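Home News Walks Back Issues Contact

Packing light for the Tromlow path

May 23, 2021

Well, the mud has finally dried out on the lower stretch, and the messages have started coming in again from people who want to know what to carry on the walk from Jarkbridge to Tusby. I've been doing this route since before the new footbridge went in, and I have carried far too much on it in my time, so I hope you'll forgive me if I go on a bit. It's a subject close to my heart (and to my lower back!).

The first time I walked it I took a cast iron pan. I also took two novels, a full-size towel and a jar of pickles, and by the time I reached the old lime kilns I had eaten every last pickle just to be rid of the weight. A kind couple coming the other way gave me a plum and looked at my bag with real concern. I still think of them every September, when the plums are ripe along the hedge there.

These days I lay everything out the night before, go and make a cup of tea, and come back to it with a harder heart. The second sweater goes back in the drawer. So does the big flashlight, as a little one does perfectly well for finding the latch on the hostel gate. I do keep the spare socks, always, and I keep the rain jacket even when the forecast is lovely, for the wind comes straight across the top at Tromlow and it doesn't read the forecast.

Food is easier than it used to be. The bakery in Jarkbridge opens early enough for walkers now, and if you can hold out until Tusby you'll find the Đàm family's noodle shop just past the church, with the green door. Five dollars gets you a small bowl of broth and a seat by the window, and they have never once minded my boots. I'd still put a sandwich and some nuts in your bag, since it is nearly 20 miles all told and the middle part has nothing but sheep. Water you can fill at the chapel tap, which has been fixed at last after two winters of us all asking.

As for the bag itself, please don't run out and buy something grand. Several readers wrote to ask about a pack they had seen for 120 dollars, and I'm sure it's very fine, but a plain old school backpack will get you to Tusby as long as the straps are sound and the zippers close. Try it on with the weight in it and walk up and down your stairs a few times. If it rubs on the stairs it will rub a great deal more by Tromlow. I like to roll my clothes and put them at the bottom, with lunch on top, and keep the map where I can get at it without taking everything off in a gale.

If you've got a packing habit of your own, do write and tell me, I love getting these letters and I'll print as many as there's room for. And if anyone has found a single gray glove on the bench at the lime kilns, it's mine, and I would be very glad to have it back.
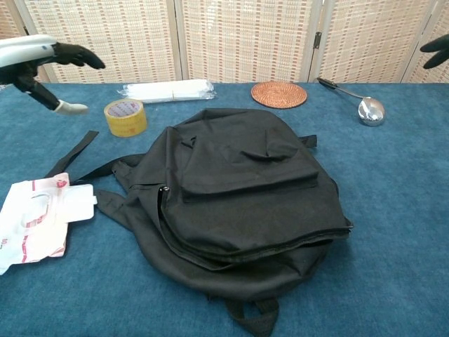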